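Filed under: Cleaning, Surfaces, Things That Don't Work

I have a low opinion of most advice on getting scuffs off white tabletops. I've owned white tables since my first apartment and tried nearly all of it, and the results mostly fall between "slightly cleaner" and "now there's a shiny patch."

Take toothpaste. It's a mild abrasive, so of course it takes off a gray mark. It can also take off some of the finish, and on a textured top it packs down into the low spots and dries there. I spent an evening getting it out with a wooden skewer. Never again.

Baking soda paste is the same idea with better manners. Mix it wet, rub with two fingers, and quit as soon as the mark fades. Most people don't quit. Benvinda Godinho wrote to tell me she'd scrubbed one spot for 17 minutes because a video told her to be patient. She has a dull circle now, and the mark is still in the middle of it.

Then there are the sprays. I bought a bottle of Plinlow for the kitchen table and gave it a fair try on one half, with dish soap and warm water on the other. I couldn't tell the halves apart the next morning, and neither could Haris Hoxha, who had no idea which was which. The soap was already under the sink.
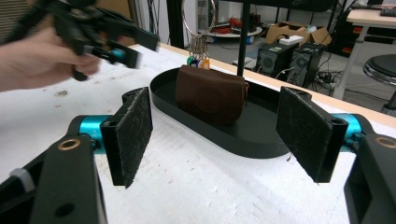
Do melamine sponges ruin a white tabletop?

They can dull a glossy one, and they're less trouble on a matte or textured one. A melamine sponge is very fine sandpaper, whatever the package says. Wet it, squeeze it out, try it on the underside first, and go over a mark three or four times with hardly any pressure. If the mark hasn't moved by then, it may be a scratch, and you can't wash off a scratch.

What I do now is dull. Dish soap, warm water, a soft cloth, then a dry cloth. For rubber marks I use a plain white pencil eraser, which beats anything I've paid for. For specks in the texture, an old soft toothbrush with the same soapy water, brushed in small circles and wiped up before it dries.

If you do end up sanding a top and repainting it, 400 grit between coats is fine. I'd think hard first, though - a repainted table scuffs too, and usually sooner.

Mimoza Petek swears by rubbing alcohol for ink. I'll give her that one, on a cotton swab, with a window open and only after a test on a hidden corner. Keep it off painted wood.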